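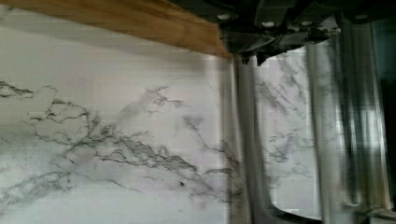 Come be a test cook for the Crichton kitchen robot project

Posted October 30, 2019

Hi! I run the student robotics project at Crichton, and I'm looking for people who can spare a couple of hours to boss a robot arm around a kitchen counter. You don't need to know how to code. You don't need to be an engineering major, or a student at all, as long as you're 18 or older and can get yourself to our building.

Some background, so you know what you're signing up for. We're a team of undergrads (plus me, and I graduated a while back and never really left). Every year the group picks one project and takes it to the Bremero student meet in March. Last year it was sorting mail, and I'll be happy if I never see another padded envelope. This year we're doing kitchens. The idea is that a person says or types what they'd like done at the counter, and the arm does it: move a dish, put a piece of fruit on a plate, bring the mug over, that kind of thing. We call the whole system Bamus. It started as a typo in somebody's notes and stuck.

Our trouble is that we've all been working on this too long. Everyone on the team has learned to ask for things in a way Bamus likes. We say "move the yellow mug to the left" in the same flat voice, and we'd never dream of saying "could you scoot that over a bit?" But that's how regular people talk in a kitchen! So we need regular people.

What a session looks like

You come in, I show you around, and we do a short safety talk. Then you sit at a desk next to the counter and work through a stack of cards. Each card has a little situation on it, like "you want to make a snack and there's no room on the cutting board." You decide what to ask for and how to ask it. One of our students is at the stop button the whole time. After each card you fill in a few quick ratings, and at the end we chat about what was annoying, what was slow, and what you wish it had understood.

A session takes 2 hours with a break in the middle. I'd love for each person to come to 3 sessions, because people change how they talk to the thing once they've gotten used to it, and that change is one of the main things we want to write up. If you can only make one, sign up anyway and tell me so on the form.
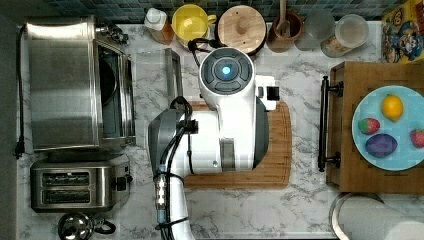
We change the setup between sessions, so you won't get the same cards with the same stuff in the same spots. Plates move, fruit gets swapped, dishes trade places. Part of the fun (for me, at least) is seeing how people refer to things when they aren't sure what to call them. One of our own students spent a whole afternoon asking for "the holder thing" and got nowhere, so we have some work to do there.

There are also some sessions where you won't give the commands. You'll watch the arm work through a list and mark down the moment you think it's about to do the wrong thing. These are quieter and they suit people who'd rather not talk much. Let me know which kind you prefer – I need both.

Who I'm hoping to hear from

Anyone who cooks, even badly. People who have never been near a robot are very welcome. So are people who grew up speaking something other than English at home, as long as you're comfortable giving short instructions in English, which is all Bamus understands for now. I'd also really like to hear from people over 60 and from anyone who has trouble reaching or gripping things, because you'll notice stuff that a room full of twenty-year-olds never will. The desk works with a wheelchair, the building has an elevator, and you can type your commands if speaking isn't your thing.

I can't take people who are in the robotics club already or who were in it last year. Sorry, I know a few of you were hoping!

What you get

It's $55 for each full session, paid at the end of that session. There will be coffee and decent snacks in the hallway (no eating at the test counter, please). If you come to all the sessions you signed up for, you also get a seat at our dress rehearsal before Bremero, where the team runs the full demo and I pace up and down at the back.

The boring but important part

We record the counter and your voice during the session. The recordings are stored under a number, without your name, and only the project team can get to them. You can stop at any point, for any reason, and you'll be paid for the session you're in. You'll stay behind a line on the floor while the arm is moving. Please wear closed shoes and tie back long hair.

We also need 2 student assistants

Separate from the test cooks, I have paid spots for two Crichton students to help run sessions. You'd greet people, reset the counter between cards, keep the log, and take turns at the stop button once you've been trained.

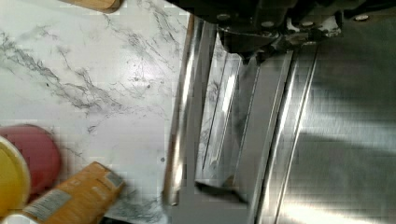

Resetting is fussier than it sounds. Every card has a layout sheet, and things need to go back where the sheet says, facing the way the sheet says, or the numbers are no use to us later. If you're the sort of person who straightens picture frames at other people's houses, please apply. Evenings are when I need the most help. No robotics background needed for this one either, though you will pick up plenty, and past assistants have ended up joining the team.

How to sign up

Fill in the paper form at the Nirolel front desk, or stop by the workshop, room 274, any weekday afternoon, and ask for the kitchen project. On the form, tell me:

Which you're after: test cook, watching sessions, or assistant
Which afternoons or evenings usually work for you
How many sessions you could do
Anything I should know to make the room comfortable for you

I read every form myself, and I'll write back either way. If you don't hear from me within a week, poke your head in and bug me – the forms do get buried under cables. And if you know somebody who talks to their toaster already, bring them along too!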